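Winter Coats at the Sorting Bench

Fevthorpe Clothing Exchange, gallery page
Posted 19 May 2026

Fevthorpe takes in used clothing all year, but padded jackets have a season of their own. Most people clear out their closets in spring, and the coats they drop off sit with us until the first handout in December. This page covers the bench where the jackets get looked at, recorded and sent on to storage. The last intake came to almost 1,000 items, and 47 sacks of it were outerwear.

The work is done out of green plastic crates. A crate is set on the left side of the bench, the clothes come out one at a time, and each one is checked for broken zippers, torn lining and stains at the cuffs. Pockets are emptied at this stage too. Keys and bank cards go to the front office at Ullden and are kept for 90 days.

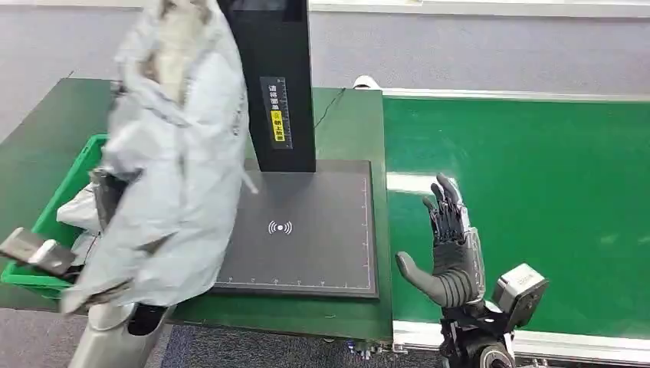 Quilted jackets take longer than anything else we handle. The filling shifts, and a coat that feels fine at the shoulders can be flat in the sleeves. We press each panel by hand and note any thin spots on the record. Small tears are mended with nylon thread. If the filling has bunched up badly, the coat goes to Timmermans, where the fabric is cut up for stuffing.

Hoods are left on if they are attached. Loose ones are pinned to the collar so they do not end up in another bag.

The conveyor belt runs along the right side of the bench. Checked clothing goes down it to the packing area, where it is grouped by size. Children's sizes are packed separately and go out first. Adult coats are packed 11 to a carton, and the cartons are stored on the upper racks at Womulia until the weather turns.

Plastic bags pile up quickly during intake. Clean ones are flattened and used again for scarves and gloves, and torn ones go out with the recycling at the end of the shift. 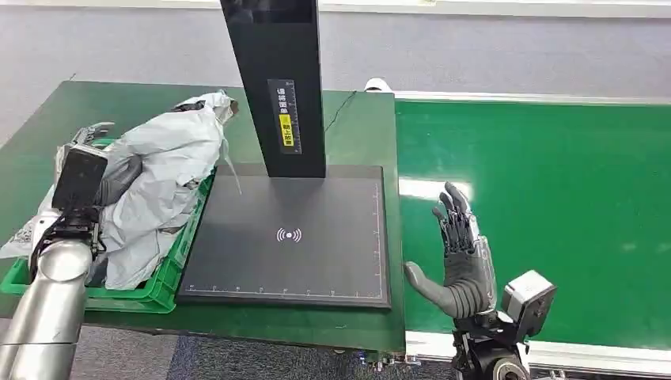
Should I wash a padded jacket before I donate it?
Please do, if the care label allows it. Close the zipper, wash it on a gentle cycle and make sure it is dry all the way through before you bag it. A jacket packed damp will smell of mildew by the time we open it, and we cannot pass it on.

Drop-off is at the side door in Fevthorpe. Tie bags shut and leave shoes in a separate bag.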